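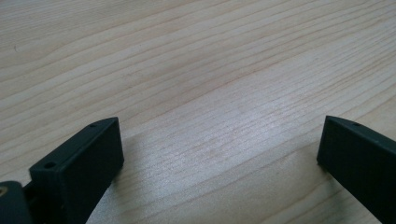 Issue 50

About the Kaltcombe School of Soil and Earth Sciences

The Kaltcombe School teaches soil science, sedimentology and field mapping to undergraduate and graduate students. It was formed when the geology department at Kaltcombe merged with the soil laboratory at Brarport. Both sites are still in use. Lectures and thin-section work take place at Kaltcombe; sample storage, grain-size analysis and the drying ovens are at Brarport.

Current enrollment is 303 students. First-year students take chemistry, statistics and an introductory course in landforms. Field training begins in April of the first year at the Mota station, where students dig and log soil pits, measure slope and record horizons on standard sheets. Each pit log is checked by an instructor before it is entered in the school's records.

Research at the school covers clay mineralogy, hillslope erosion and the movement of nitrogen through farmed soils. The longest-running project is the Arance transect, a line of 144 sampling points between the upper terrace and the valley floor. Points are cored to the same depth each year, and the cores are described, split and archived. One half of each core is kept whole for later work — the other is used for lab tests.

The core archive holds 594 catalogued sections. Outside researchers may request access in writing. Requests should state the section numbers, the method to be used and the amount of material needed. Destructive testing requires separate approval.

Page last revised 7/12/21. Course codes and lab fees are listed in the school catalog.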